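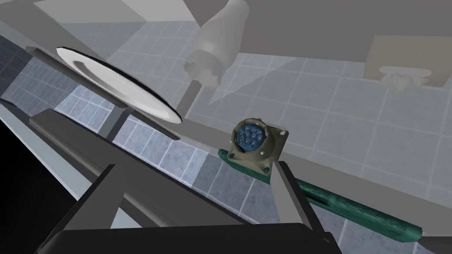 Gripper comparison, sim round 2 (July, started 7:40 am)

Picking up from the last entry. Goal for today = decide which finger set goes on the real arm for the connector job. Candidates still Vunivard parallel, Rirley parallel (longer stroke, softer close) and the Trenix three-jaw, which I want to drop but Kaj wants numbers first. Fine. Numbers.

Target is the round connector, olive body, blue insert, square flange. Random clutter on, so there's a plate and a rod and whatever else floating about plus the tile background. Wrist view only. Connector comes up at one end of the long green board, which is the pose I care about most, fingers either side and not much slack.

Setup notes so I don't lose them again:
- controller: Alipour, stock gains, force limit dropped one notch
- close speed at 300 in the config. Units are whatever Alipour thinks they are. Do not trust the tooltip
- friction on finger pads same for all three. Unfair to Rirley, pads are softer in real life, but leave it
- clutter seed changes every trial, light seed fixed
- 103 trials per gripper. Wanted more, the overnight job died

Why 103: thats where the Vunivard run stopped. Cut the other two to match, easier than rerunning.

Vunivard first

Good on the straight-down approach. Boring. Misses are nearly all when the wrist comes in at an angle and one finger gets to the board before the other gets to the flange. Then it pushes. Connector slides, grip closes on the corner of the flange, counts as a grasp in the log but you couldn't plug anything in with it. Need a second pass/fail column for "held but useless". Added it by hand, took most of the morning.

With that column in: 11 held-but-useless, 5 outright drops. Rest ok.

Rirley

Fewer drops than Vunivard but more of the useless kind. Didn't expect that. Watched a bunch of them back at quarter speed. Longer stroke means it starts closing wider, so whichever finger is nearer gets a long time to shove before the other one arrives. Could fix with a centering move before the close. Kaj says that's cheating, I say it's what we'd do on the bench anyway. Left it out for now, will run it as a seperate condition.

Also the Rirley model has the wrong fingertip mesh, I think. Tip looks chunkier than the part on my desk. Checked with calipers, real one is thinner. Emailed them for the current file. Until then treat these numbers as pessimistic.

Trenix

Ran it. Third jaw lands on the board nearly every time. Great on the bare connector, hopeless next to the board. There's no approach angle that clears it without going in from the free end, and then the wrist is somewhere the real arm can't reach. Stopped watching after the first batch and just let it finish. Out, unless somebody wants to redesign the fixture.

Camera stuff

Side issue but it ate two hours. Pose estimate on the connector is fine when the face is toward us and gets jumpy when light from the right washes the tiles out. The flange helps a lot, four straight edges to lock on to. With flange features off the estimate rolls around the connector axis, no surprise, a round thing with pin sockets in circles is going to look much the same from a lot of rotations. So: keep flange features ON. Wrote it on the whiteboard too.

Tried feeding the estimator a tighter crop. Faster, and worse whenever a finger covers part of the flange. Went back to the wide crop.

Not solved: gray fingers against gray background shapes. The mask sometimes grabs a bit of clutter and calls it finger. Could recolor the fingers in sim but then we'd have to paint the real ones. Kaj has paint apparently.

3:15 pm

Reran a short Vunivard batch with the wrist angle limited so both tips meet the part together, or near enough. Useless grips mostly went away. Drops didn't change. So the drops are a different problem, I'd guess force limit. Put the limit back up one notch and ran the same seeds. Better, then the connector popped out of one grasp sideways like a wet bar of soap and ended up under the board. Physics contact settings want a look before I believe any of this.

Where I'm at: Vunivard with limited wrist angle. Rirley stays in as backup until the new mesh comes. Trenix off the list.

To do
- contact stiffness sweep, small one
- Rirley with centering move, same seeds
- ask Kaj if the real flange screws stick up. If they do the pads need a relief cut
- make "held but useless" an actual check in the script so I'm not doing it by eye
- back up the seeds!! (they're only on the bench machine)
- return calipers

4 shares | 3 comments

Kaj Nørgaard
Screws sit a bit proud, I measured. Relief cut is a good idea but do it on one finger first, we only have the one spare pair. And I still think centering is cheating unless the cycle time goes in the table next to it.

bench2
What did you log as "held"? If it's contact on both pads at end of lift then a flange corner grip will always pass. I use angle between pad normal and part axis, threshold is loose but it catches most of the bad ones. Script is in the shared folder under old stuff.

mt_
Had the same soap thing on the Alipour side. Halve the time step before you touch stiffness, fixed it for me. Slower obviously. Also who has the other calipers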